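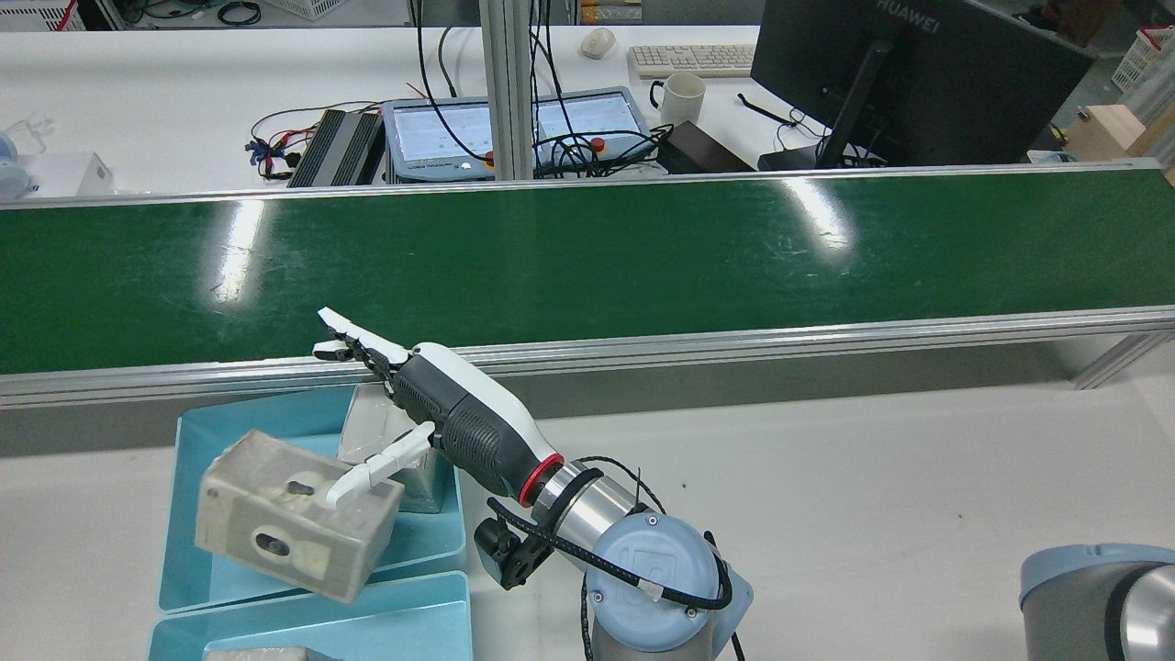 Beige blocks in their light blue trays, green belt behind

uler_bench
March 2018
Finally got the sorting bench together! Blocks in the light blue trays on the white top, belt right along the back. I'm stoked with the colour of that belt, a proper dark green, and it comes up so glossy under the lights. Trays were 300 all up from Telero and I'd buy them again tomorrow.

hoklam_l
Love this!! The trays look great against the white. What are you doing about the smudges on the blocks though? Mine were like that and I gave them a rub with a damp cloth and a bit of bicarb, came up a treat.

pakzad_h
Please don't scrub them, I like them a bit grubby. It's honest wear. My bigger worry is the one lying at an angle in its tray. I'd stand them all upright, you fit more in and the holes are easier to get at.

uler_bench
Tried that for a week, Houshang. Upright is neater but they topple when I slide the tray across. Tilted is fine by me.

yeeman
Siding with Houshang on this one (sorry!). A strip of rubber mat in the bottom and they won't budge. I cut mine from an Andamell offcut and had heaps left over for the drawers.

hoklam_l
Rubber mat is a brilliant idea, but it does grab the dust. Swings and roundabouts.

tienfu_t
Can we talk about the aluminium rail? So tidy. I went with painted steel on mine, some 400 cheaper, and I've regretted it ever since because it chips every time a tray knocks it. And there's still room on the desk at the back for a keyboard and a mug, you've got your priorities sorted mate.

uler_bench
Haha, the mug was there before the belt was. Yeeman, how thick is your mat? I might give it a go on one tray and leave the other as is.

yeeman
3 mm, the ribbed one. Ribs facing up!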